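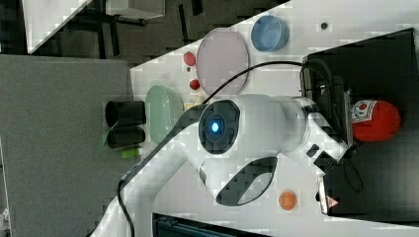

Pink dish, blue dish, green dish, white table.

Zawadi Ondieki
My daughter's play kitchen things have taken over the white table. Is there a way of storing them that she'll go along with? She is four and a hard negotiator.

Pendo Lyimo
Bin bags. Kidding, mostly.

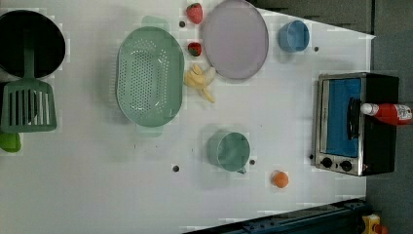
Sort by what gets played with together and forget colour, it never lasts past teatime. Give her one big thing to fill. I'd use that mint colander: both strawberries and the banana go in it, and the spatula can live in the pot. Ours has held since December.
Mahsa Rashti

Beatrice Kirui
Following. We have up to 600 pieces and one shelf.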